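Ranside Repair and Reuse Project: progress report to the Nikolaidis Fund, March

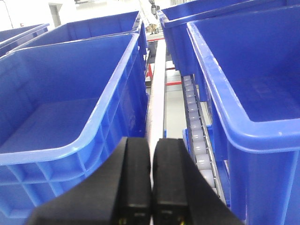

The second quarter of the grant went mostly to plan. We opened the Muston drop-off point in the first month and it now takes small electricals, hand tools and children's bikes from 10am to 3pm. The original Ranside site has kept its old hours.

Attendance at the repair sessions has been better than we forecast. We had budgeted for 20 visitors a session and are now seeing some 32, which means a longer wait at busy times. Gilang Manurung has moved the sewing table to the afternoon to ease this, and we will look at it again next quarter.

Training

13 people have finished the basic electrical safety course. Two more started but left for paid work. The advanced course has slipped by a month — the tutor's contract was signed late — and will now begin after Easter.

Spending

We have spent 90 per cent of the equipment line and expect to spend the rest on test leads and a second label printer. Van hire is over budget. The Prirnero estate collections need a larger vehicle than we allowed for, and we would like to move money across from publicity to cover it. A revised budget is attached as Annex B.

Still to do

The lease on the Muston unit runs out in the summer and the landlord has not yet sent new terms. We have asked twice. If the rent goes up we will need to talk to you before signing — ideally by the end of next month.

The visitor survey is being typed up and will follow separately.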